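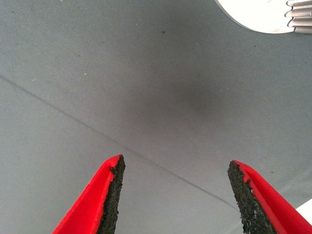
What happens on an open day at Sundden?

You walk through the shop in a small group, watch the robots run, and get time to ask questions of the people who work on them. A visit takes 2 hours and costs nothing.

About Sundden

Sundden builds and programs small robot arms for packing and sorting work. Our customers are mostly shops and warehouses that handle many different items in short runs. We do the design, the gripper work and the programming in one building on Kincaid Road, and we service what we sell.

The company was started by Ilídio Peixoto, who had repaired packaging machines before that and still spends most mornings on the shop floor. The first arm we sold went to Betilach, a mail-order parts supplier. They still use it, with a newer controller.

Visiting us

We began holding open days because customers kept asking to see a robot handle their own products before they signed anything. Now anyone can come. We get school classes, retired machinists, buyers from other firms and people who live down the street.

The tour starts in the front room with a short talk and then moves to the demonstration tables. At the first one, an arm picks up parts and sorts them into trays. At the second, a member of our staff guides an arm through a task by hand and then has it repeat the motion. Picks do get missed. When that happens we leave the robot running so visitors can see how it tries again.

You may bring an item of your own for the arm to try. It should fit in a shoebox and weigh less than a full water bottle. Please leave glass and food at home.

The last stop is the gripper bench, where we fit and replace finger pads. Visitors can handle the old ones. Ask about wear - it is the part of the job we talk about most.

The building

We moved here in January from a rented unit in Velirwood. The new shop has 3,000 square feet of floor, all on one level, with step-free access from the parking lot. Closed shoes are required past the front room. Children under 12 need an adult with them.

Booking

Groups should write to the front office with a preferred date and the number of people coming. Single visitors can join any group that has space. Parking is behind the building, and the entrance is the door marked 641.

Page last updated 28 May 2020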